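Getting the Corent cell back on its feet

So the two-armed cell is running again and I'm very pleased with it! Over the summer the left arm had started drifting. After 1000 cycles it was putting things down a good finger's width from where it should, and I finally gave up an evening in September to sort it out.

The fix was dull but lovely. I backed off the fingers on both grippers, wiped the pads, nipped up the mounting screws (two were properly slack) and ran the zeroing routine from the Sepúlveda notes, page 23, twice on each arm. Then I set out the usual test pieces.
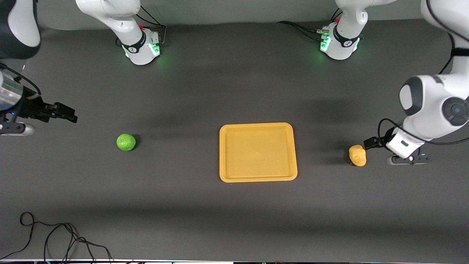 Lime, tray and yellow lump, with a gripper at either side.

I love a lime for this. It rolls if you're even slightly clumsy, so you find out quickly whether your closing force is daft. Mine was set to 771, left over from some heavier Cimer parts, and I've brought it down to 366.

Next job is the cables. The thin black ones in the front corner need clipping down properly, and I've got a bag of clips on order from a shop in Flernville. I'll post the full settings file once they're in.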